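Power strip

A power strip is a block of electrical sockets fed by a single flexible cord, used to connect several devices to one wall outlet. It is also sold as an extension block, plug board, multi-outlet or, less accurately, a surge protector. The names are used loosely in shops, and the looseness has consequences, as many buyers believe they own a form of protection that their strip does not contain.

Terminology

A plain strip is a set of metal contacts in a plastic shell. A surge protector looks much the same from outside but contains components that divert brief spikes in voltage. These components wear down with use, and most models give the owner little idea of how much protection is left. An indicator light, where fitted, may show only that the strip is receiving power. Claims of "full protection" on packaging should be read with this in mind.

"Smart" strips, which switch off some sockets when a main device is idle, are a later addition. The savings promised for them depend heavily on what is plugged in, and a household that already turns things off at the socket has little to gain.

Construction

The shell is usually a long, narrow box with the openings along its top face. Inside, strips of brass or a similar metal run the length of the body, so that every socket shares the same supply. The cord enters at one end, where a molded sleeve or clamp is meant to keep a pull on the cord from reaching the connections. In cheaper products this clamp is often the first thing to be skimped on. Many strips carry a switch, a resettable breaker, or both; others have neither, and the absence is not always obvious from the box.

White is common for household use, for no technical reason. It is said to blend in with baseboards, though it also shows dirt quickly.

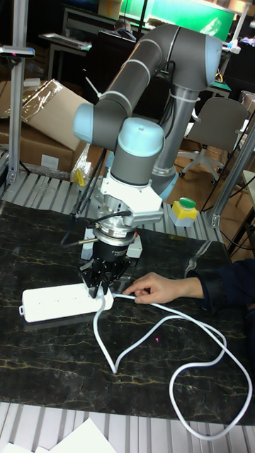

Cord length is the figure most often quoted in advertising and perhaps the least well understood. A longer cord reaches a distant outlet, but the surplus has to go somewhere, and it seldom lies where it is put. Laid out on a flat black tabletop, a white strip takes up little room beside its own cord, which can wander off in a long curve and come back as a large loop toward the corner; a finger pressed on the cord near the strip holds down only that one part of it. Winding the surplus into a tight bundle is the usual household answer. It is a poor one under heavy load, as the coiled section sheds heat less easily than a straight run.

Cord management

A small trade has grown up around the problem. Clips, sleeves, boxes with lids and adhesive channels are all sold for hiding strips and their cords. The Tredeo cord box, a lidded tray, and the Gomgate wrap, a reusable fabric strap, are typical of the type. Both keep cords out of sight. Whether they make anything safer is another matter – a closed box holds warmth and collects dust, and a strip that cannot be seen is a strip that does not get checked.

The common advice to fold the cord loosely, in wide bends, and tie it once in the middle costs nothing and has fewer drawbacks. Wrapping the cord tightly around the body for storage is widespread and puts repeated strain on the point where it enters the shell.

Load and safety

A strip does not add capacity. All its sockets draw through one cord and one plug, and the total is limited by whichever part of the chain is weakest. In North American homes this is commonly 15 amps, a limit that a space heater and a hair dryer can pass together without filling more than 2 sockets. The number of openings is therefore a weak guide to what a strip can carry.

Plugging one strip into another is widely discouraged, as is running a cord under a rug, where damage goes unnoticed. Brown marks near a socket, a loose fit or a warm plug are generally taken as grounds for replacing the strip. Advice to replace every strip after a fixed number of years is also common, but it is often repeated by those who sell them, and use matters more than age.

Claims of durability

Makers sometimes quote the number of times a plug can be inserted before the contacts loosen. Such figures are hard to compare. The Hinojosa desk strip and the Skukow bench strip are advertised in similar terms, yet neither leaflet states what load was applied during the test or what counted as a failure.

See also

Extension cord
Surge protector
Circuit breaker
Cable tie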